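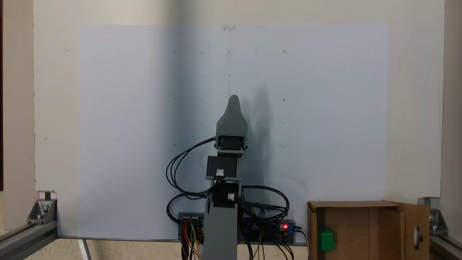
Week 6: Reading claims about sample size

Handout for Intro to Evidence, Section B. Bring it to the discussion hour, with the Lévesque chapter.

Most of you came out of last week's reading with the idea that a bigger sample is a better one. I would like to spend this session making you less sure of that.

Start with the Wovgate sleep survey. The press summary says 828 people answered and that people who read before bed sleep better. Fine. Before you do anything with that, find out who was asked. The survey went to subscribers of a book club newsletter. You could send it to ten times as many subscribers and still learn nothing about people who don't read. The number in the headline tells you how much the answers might jump around by chance. It says nothing about whether the wrong people were answering.

Terms you need

Sampling error: the wobble you get from asking some people and not everyone. Shrinks as the sample grows, but slowly. To cut it in half you need four times the people.

Selection bias: the people you reached differ from the people you are talking about. Does not shrink as the sample grows.

Nonresponse: people you tried to reach and didn't. Look for this in the back pages. If it isn't there, be suspicious.

Second case: the Tosta coffee trial

Some 400 adults were given either the product or a plain cup for a month and then asked how alert they felt. The authors report a difference. Ravinder Lévesque's chapter treats this as a decent study and I half agree – the groups were assigned by lot, and that counts for a lot. But read the methods again. People knew which cup they had. "How alert do you feel" is an easy question to nudge. I also can't find how many dropped out, and I have looked.

Josée MacPherson's reply to the chapter (on the course page, short) argues that dropouts would probably be the same in both groups. Probably why? She gives no figures. Read it and decide whether you would accept that from a classmate.

For discussion

Pick one claim from the news with a sample size in it. Write down who could have been in the sample and who could not. Then write what result would have made the authors change their minds. If you can't think of one, say so, and we will talk about that.

Keep it to one page. Do not tell me the study is "flawed" and stop there – every study is. Tell me which way the problem pushes the answer, and whether it could push it far enough to matter.

Reading for next time

The Msimang report, pages 3 to 19, skipping the foreword. The Piton chapter has moved to May.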